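## 6. Preparing the Open Day Demonstration

This section explains how to set up the visitor demonstration with the Presley two-arm robot and the Drikerano simulator. Please read it completely one time before you start. The work with the real robot is in section 7. Everything in section 6 happens on the computer and on the visitor screen.

The times given are for one person who has already finished sections 2 to 5. If you do it for the first time, come in the afternoon before the open day, not in the morning.

### 6.1 What you need

- The demonstration computer with Drikerano installed
- The visitor screen and its long cable
- Two hand controllers, charged
- The visit folder from the Soliman shelf (it contains the floor plan and the sign-in sheets)
- The scene package "Living room, evening"

The scene package has a size of 2,526 MB. Do not download it over the guest network. Copy it from the office drive and check that the number of files is 1,457 when the copy is finished. If the number is smaller, delete the folder and copy again. A scene with missing files can open normally and then stop later, when the arms come near an object.

### 6.2 Starting the simulator

1. Switch on the visitor screen first, then the computer. In the other order, the computer may choose the wrong resolution.
2. Log in with the account "demo". Do not use your own account.
3. Open Drikerano and select **Load scene**.
4. Choose "Living room, evening" and wait until the progress bar disappears. The first loading takes up to 4 minutes. During this time the window may turn white. Do not click in it.
5. In the **Robot** menu, select **Presley, two arms**.
6. In the **View** menu, select **Head**. Visitors should see the room from the position of the robot.
7. Press **Home** to bring the arms to the start position.

> **Note:** The view "Free" is still in the menu, but please don't use it with visitors. Children like to fly through the walls with it, and then it takes long to find the robot again.

### 6.3 Checking the start view

Before you let visitors in, compare your screen with the figure. The small details of light can be different, depending on the graphics setting. The position of the arms and the table should be the same.

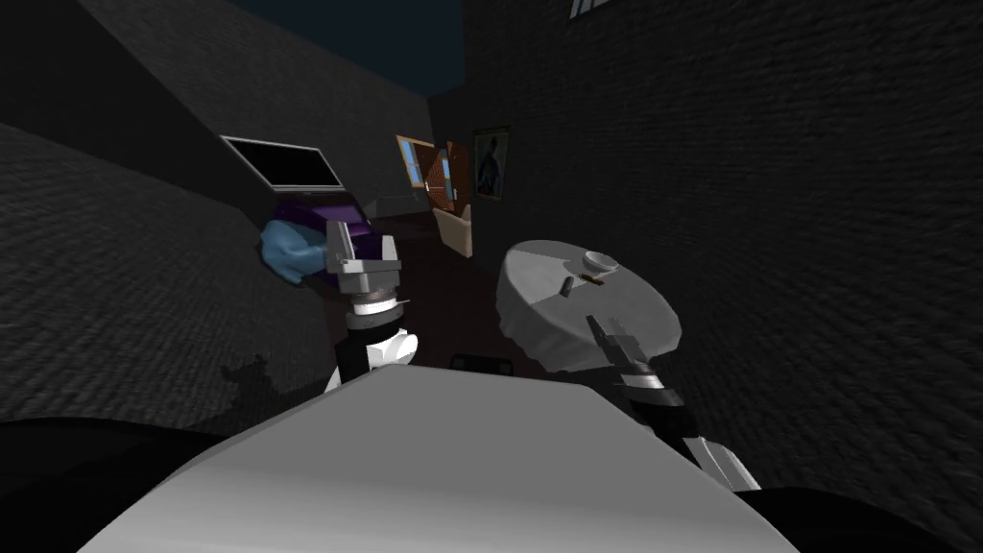 *Figure 6-1. Head view in the scene "Living room, evening", with both grippers and the round table.*

Check these points:

1. Both grippers are in the view, one on each side.
2. The round table is in front of the robot and has the small white bowl on it.
3. The television on the left wall shows a black screen. The visitor video is not used in this scene.

If the table is not in the view, the robot was loaded at an old position. Select **Robot > Reset base** and press **Home** again. If it still doesn't help, close the program and begin from step 3 of 6.2.

If one arm is missing from the view, look at the controller of this side. A controller that is asleep leaves its arm down. Press any button to wake it up.

### 6.4 Running the demonstration

One person operates and one person speaks. It is difficult to do both well, and the visitors hear you badly when you look only at the screen.

1. The speaker welcomes the group and says what they will see: a simulated robot in a simulated room, moved by a person.
2. The operator takes both controllers and holds them in front of the chest, with the elbows near the body.
3. The operator presses **Connect** on the left controller, then on the right controller. The arms will now follow the hands.
4. Move the left gripper slowly up and down. Wait until the group has understood which hand moves which arm.
5. Move the right gripper to the bowl. Close the gripper on the rim of the bowl and lift it a little.
6. Put the bowl back on the table and open the gripper.
7. Press **Home**. Disconnect both controllers before you give them to a visitor.

> **Caution:** Always disconnect before the controllers change hands. In the simulator a sudden movement only throws the bowl on the floor, but the same controllers are used for the real robot in section 7, and the habit must be the same.

> **Caution:** The cable of the visitor screen goes across the walking area. Fix it with the wide tape along its full length.

When the bowl falls, select **Scene > Reset objects**. You don't need to load the scene again. The arms stay where they are, so move the grippers away from the table before the reset. Otherwise the bowl can appear inside a gripper, and it will jump away.

### 6.5 Letting visitors try

Visitors may try one after the other. The speaker stays beside the person with the controllers. Small children can use only the right controller; leave the left one disconnected on the desk.

Set the **Speed** value to the lowest step for visitors. On the last open day in March we had 176 persons on the sign-in sheets, and the queue was moving well when each person had one try with the bowl. A second try is possible when no one is waiting.

Questions about buying or renting the Presley robot should go to the Demton desk near the entrance. Please don't give prices yourself, also not an estimate.

### 6.6 After the last group

1. Press **Home** and disconnect both controllers.
2. Close Drikerano with **File > Exit**. When it asks to save changes in the scene, select **No**.
3. Put the controllers on the charger and check that both lights are on.
4. Log out from the account "demo" and switch off the visitor screen.
5. Put the sign-in sheets back in the visit folder.

If you saved changes in the scene by mistake, write it on the yellow card in the visit folder and tell Souad Lahlou. She keeps the clean copy of the scene package and can restore it before the next visit.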